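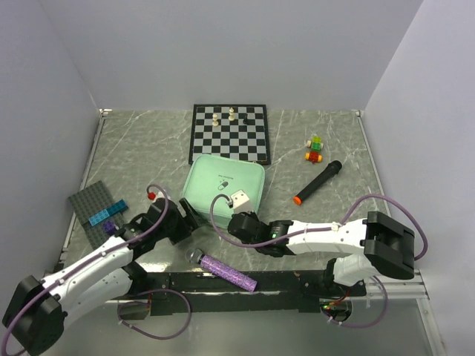

양팔 테스트용 작업대. 민트색 케이스와 체스판, 블록이 같이 올라가 있다.

그리퍼는 비싼 것보다 뾰족한 게 낫다

제목부터 좀 세게 나갔는데, 요즘 제 생각이 진짜 그래요. 지난 5월부터 그리퍼를 이것저것 바꿔 끼워 보고 있거든요. 처음엔 저도 사양표부터 봤습니다. 파지력, 개폐 폭, 반복 정밀도 같은 것들요. Drokisa 쪽 손가락은 끝이 넓적하고 고무가 두툼해서 딱 봐도 든든해 보이고, Stuvumen 손가락은 끝이 좁고 밋밋해서 솔직히 좀 없어 보였어요. 그런데 같은 물건을 30번씩 집어 보니까 제 손이 자꾸 Stuvumen으로 가더라고요.

이유는 단순해요. 넓은 손가락은 큐브나 블록처럼 각진 물건엔 참 좋은데, 지퍼 달린 케이스 앞에 가면 갑자기 둔해집니다. 모서리가 둥글고 납작한 물건은 옆에서 물 자리가 별로 없잖아요. Drokisa로는 20번쯤 가서야 겨우 감이 왔고(그마저도 접근 각도를 매번 손봤어요!), 좁은 손가락은 8번 만에 그럭저럭 쓸 만해졌습니다. 물론 제 조종 실력이 섞인 숫자라 논문에 쓸 건 못 되죠. 그래도 매일 만지는 사람한테는 이런 체감이 사양표보다 훨씬 크게 와닿아요.

또 하나, 손목 카메라. 이건 정말 할 말이 많습니다. 팔이 움직이는 동안에는 블록이고 바코드고 죄다 번져 버려요. 해상도 높은 카메라로 바꾸면 된다는 분들이 계신데, 저는 셔터 속도랑 조명부터 보시라고 말하고 싶어요. 그리고 손가락이 화면 아래를 얼마나 잡아먹는지도요. 손가락이 두꺼우면 정작 집을 물건이 가려집니다.

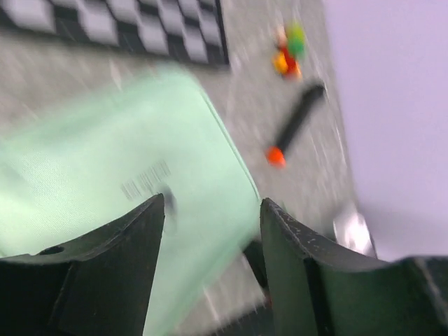 그럼 제어기는?

제어기는 Kashyap 보드를 쓰는데, 여기엔 불만이 별로 없어요. 지연도 제가 느끼기엔 거슬리지 않는 수준이고, 양팔을 같이 굴려도 설정이 복잡하지 않아요. 다만 케이블 정리는 제발 좀… 팔 하나면 그냥 넘어가겠는데 양팔이 되면 선이 고리처럼 떠서 신경이 쓰입니다. Stotside에서 나온 케이블 클립을 6개 사서 붙여 봤는데 손목이 크게 돌 때는 결국 빠져요.

제가 하고 싶은 말은, 비교 시험을 깔끔한 큐브로만 하지 말자는 거예요. 큐브 집는 영상은 어느 그리퍼로 찍어도 멋있거든요. 차이는 약병이랑 비닐 포장이랑 솜 봉지가 뒤섞인 구급함 같은 데서 나옵니다.
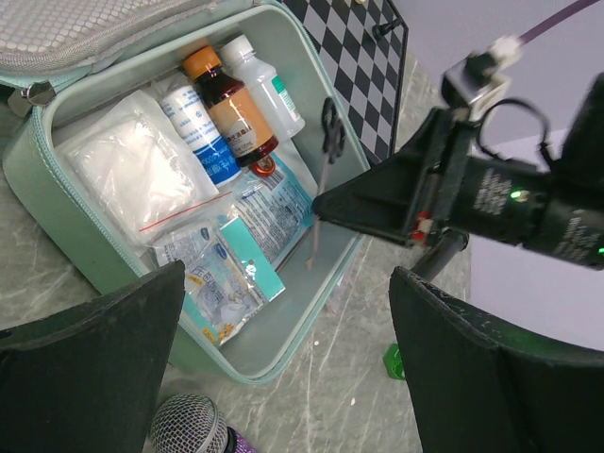
이렇게 좁고 복잡한 데로 들어가면 끝이 얇은 쪽이 확실히 편하고, 한 팔보다는 두 팔이 마음이 놓여요. 얇은 끝은 무거운 걸 들 때 좀 불안하긴 합니다. 유리병 같은 건 저도 아직 넓은 손가락으로 집고 싶어요. 그러니 하나만 사야 한다면 좁은 걸 사고, 예산이 남으면 넓은 걸 여분으로 두세요. 카메라 업그레이드는 그다음에 고민하셔도 늦지 않습니다.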